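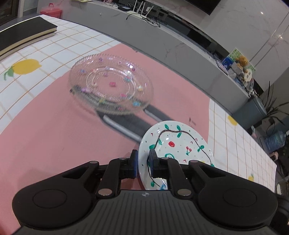

Mixing painted plates with clear glass on a checked tablecloth — too much?

Struan Rankin, Risville
2023-10-18

I've fallen hard for hand-decorated plates! My favorite is white and glossy with a brown vine painted inside the rim, green leaves, a pair of red cherries and little red strokes all over. My aunt gave it to me in June and I've been planning dinners in my head ever since. The trouble is the rest of the table. My cloth is white with a brown-orange grid, I have a pink mat I love, and the only other nice plates I own are clear glass with a beaded, scalloped rim and fine ridges. Can all of that live together? We'll be 8 for dinner and I only have the one painted plate so far (I want more, obviously). Also, is it OK to eat off a painted plate, or should it just sit there and look pretty?

Tudur Mostyn

Oh, I love this! Go for it. The brown in the vine will pick up the grid in the cloth, and clear glass gets along with everything, so put the glass plates at every place and let the cloth show through them. I'd give the painted one the middle of the table with the pink mat under it. A single painted plate at one person's seat can look like the others got lost, but in the center it's the star (pile cherries next to it if you can get them).

On eating off it: find out what it was painted with before you do anything. If the decoration is under a food-safe glaze you're fine. If it was done with craft paint on top of a finished plate, I'd keep food off the painted part, even if the paint was baked on. Shiny doesn't tell you much by itself. I have a few I painted myself and they get wrapped cookies, never salad. Wash by hand with a soft sponge, no soaking, and keep it out of the microwave unless the maker says it's safe.

For stacking, put a sheet of felt or a paper towel between the painted plate and the glass ones. Those beaded rims can rub.

Dalgleish

pink mat yes, checks yes. use plain napkins though

Struan Rankin

Thank you both! I asked my aunt and she bought it at a craft fair over in Pasard, no idea about the paint, so it's going in the middle with wrapped chocolates on it. Plain white napkins are ironed already. Tudur, do you paint yours freehand or sketch first? I want to try a lemon one next.

Tudur Mostyn

Freehand for leaves, pencil for anything round. Wipe the plate down with rubbing alcohol first and let it dry, the paint grips so much better! Lemons are a great choice, do the leaves last.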